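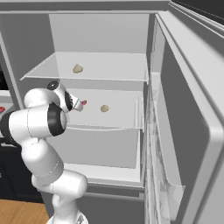
Simulated fridge demos, how many is enough?
Posted 26/01/2018 by Jedeo

I have 15 demos of the reach to the middle shelf. Should I record more, or let the script make 3000 variations?

Tsuji: Record more. Variations copy your habits - also the bad ones.

Jedeo: But the upper shelf needs a different elbow path anyway.

Prurkby: I disagree with Tsuji. With 17 demos my variations were fine.

Tsuji: On one shelf only?

Prurkby: Yes, one.

Last updated: 26/01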